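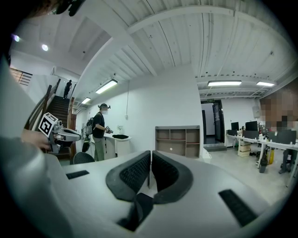
Pultstead – préhenseur portatif pour l'enregistrement de démonstrations de manipulation

Réf. PLT-14 – Fabricant : Cindbridge

Présentation
Pultstead est un préhenseur tenu à la main, destiné à la collecte de trajectoires pour l'apprentissage par imitation. L'opérateur exécute la tâche directement, sans bras robotisé ni téléopération. La pose du préhenseur et l'ouverture des doigts sont enregistrées avec le flux vidéo, puis converties en actions pour le robot cible.

Configuration
– Corps blanc, caméra embarquée orientée vers les doigts
– Deux doigts à patins noirs, face interne texturée
– Objectif grand-angle : les patins restent visibles en bas du champ pendant toute la prise
– Utilisation à une ou deux mains (deux unités appariées)
– Masse : 374 g par unité, sans batterie

Méthode associée
Le protocole a été mis au point par Mieke Van Rooij et Korkor Sulemana dans le cadre du projet Darko. Il porte sur des enregistrements réalisés dans des locaux occupés : mobilier en place, bureaux équipés, personnes présentes dans le champ. Les visages sont pixelisés avant l'export. Aucun fond neutre n'est requis.

Résultats du projet Darko
Jeu d'entraînement : 1 000 démonstrations, 54 opérateurs, 14 tâches. À volume de données égal, la politique entraînée sur plusieurs lieux conserve un meilleur taux de réussite dans une pièce inconnue que celle issue d'un seul poste fixe. L'écart se réduit pour les tâches de pliage, où l'erreur vient surtout de l'estimation de l'ouverture. Les objets transparents n'ont pas été évalués.

Limites connues
La localisation visuelle se dégrade devant un mur uni de près. Un étalonnage est à refaire après tout remplacement des patins. En mode bimanuel, la pose relative n'est pas calculée si les deux unités ne partagent aucun repère visible.

Contenu de la livraison
Préhenseur, jeu de patins de rechange, mire d'étalonnage, câble de charge. Mallette Bumamwood en option.

Disponibilité
Commandes reçues avant le 31 décembre : micrologiciel de juin préinstallé. Les unités antérieures se mettent à jour par USB.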